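Home | Notebook | Terminals | Merchant Trials | Archive

Payments Workshop – Notebook
2 Apr 2020
Entered by Kausar Talpur

Subject: installment option on the Jundent counter terminal, second bench run

Continued from the February entry. The open question at that time was whether the installment offer should appear before or after the customer presents a card. The first build showed it after. The terminal read the card, asked the host for an eligibility answer, and then interrupted the sale with a second screen. Cashiers at the Kukholm shop reported that customers took this screen for an error and pulled the card out. The build on the bench today places the offer on the amount screen, next to the ordinary payment choice, and the eligibility request goes out only if the customer selects it.

Setup. Two terminals, one on the wired line and one on the shop-grade wireless router. Both run the same software and point at the test host. Shaikh supplied the merchant profile, with the fee table left as it stood in February so that results can be compared. Receipts were printed for every sale, approved or declined, and are in the blue folder.

Script. We ran 200 sales at mixed amounts. The lowest amount at which the offer may appear is set in the merchant profile and was not changed during the run. The largest basket was 3,515, entered as a single amount. Sales below the minimum should show no offer at all, and none did.

Results, wired terminal. Eligibility answers arrived within the time limit in every case. The plan screen showed the number of payments, the amount of each and the total cost to the customer. The total is now printed in the same type size as the monthly amount, as the compliance desk asked. One receipt cut the merchant name short. This is an old fault in the print template and has been logged separately.

Results, wireless terminal. 2 sales timed out while waiting for an eligibility answer. In both the terminal went back to the amount screen, as designed, but it did not clear the request number. When the sale was tried again the host treated it as a duplicate and returned code 513. The cashier screen showed the bare number with no wording. A cashier cannot be expected to know what that means, and the likely outcome at a real counter is that the customer pays in cash or leaves.

The fix is small. The terminal must create a new request number each time the amount screen is loaded, and the old one must be closed at the host end. Until the fix is in, the wireless terminal is not to leave the workshop.

Refunds. These remain the weakest part of the product. A full refund on an installment sale works: the plan is canceled and the merchant is charged back the settled amount. A partial refund does not reduce the remaining payments. It posts as a credit to the customer's card and leaves the plan untouched, so the customer receives money back and continues to owe the full balance. The agreement with Nunasine permits either treatment, but our merchant guide describes only the first. The guide and the software should say the same thing before any clothing merchant is signed, given how often goods in that trade come back for another size.

Settlement. The merchant is paid the full price less the fee on the next business day, and the lender carries the plan. The daily report lists installment sales on separate lines, but the fee is shown only as a sum at the foot. Shaikh has asked for the fee per sale. I agree, and have added the column to the request list – it will need a wider report layout.

Catalog entry. The test item used for the refund cases is a zip hoodie, entered under general clothing with one size and one color. The item record on the test host accepts a picture and a short name of up to two lines. 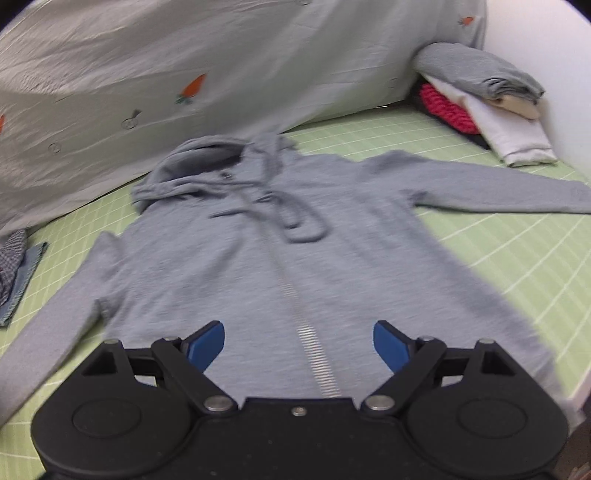 Test item, clothing: hoodie, light gray, zip front, with drawstrings.

The short name prints correctly on the receipt. The picture field is stored by the host but is not sent to the terminal, which has no use for it at present.

Decisions
Offer stays on the amount screen.
Plain wording to be written for code 513: "Request already sent. Please start the sale again."
Partial refund treatment to be settled with Nunasine in writing.

Still open
Whether the offer should be shown on the customer-facing display when the cashier has not yet confirmed the amount. I am against it, as an amount corrected afterward would leave the customer looking at a plan that no longer applies. Kukholm would like it earlier. To be taken up at the next merchant call.

Battery wear on the wireless terminal was not measured. The charger was left connected throughout, so the run tells us nothing on that point.

K.T.

Recent entries
Print template: merchant name cut short
Jundent terminal, first bench run
Daily settlement report, requested columns
Merchant guide, refund section, draft notes

Contact the workshop | © 2020 Payments Workshop | Back to top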